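Reading slowly, and a word about commas

4/16/21

I have been meaning to write this since November, when Mhairi Gunn lent me her old school anthology with all her pencil notes still in it (some of them very rude about the poets). I'd forgotten how much I like reading with a pencil. For years I read poems the way I read the back of a cereal packet, once through and on to the next thing, and then I'd wonder why nothing had stuck.

So now I have a sort of habit. First I read the poem aloud, even if the neighbours can hear, and then I copy it out by hand. Copying is terribly slow, but you can't copy a line without noticing where it stops. I did a sonnet of 14 lines last week and it took me most of a pot of tea!
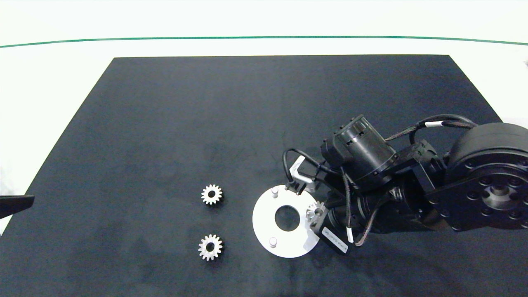

Line endings are where I get into arguments, mostly with Florante Javier, who comes to our reading evenings at Buchanan and believes that a comma at the end of a line is only a comma. I think it depends entirely on what the next line does. Take two sentences with nearly the same shape, as alike as those two little silver gears, one lying above the other with the same even teeth. Read apart, you'd hardly tell them from each other. Put one at the close of a stanza and its twin at the start of the next, though, and the second one sounds tired, or cross, or sorry, and all the poet has done is make you wait.

Lorna Paterson asked me whether I was reading too much into it, and I expect I am, now and then. My rule is that I have to be able to put my finger on the word that gave me the idea. If I can't, I rub the note out.

Next I'm going to try it on a long poem, one with 80 stanzas, which may finish off both me and the pencil. If anybody has a favourite that's a bit shorter, do leave it in the comments.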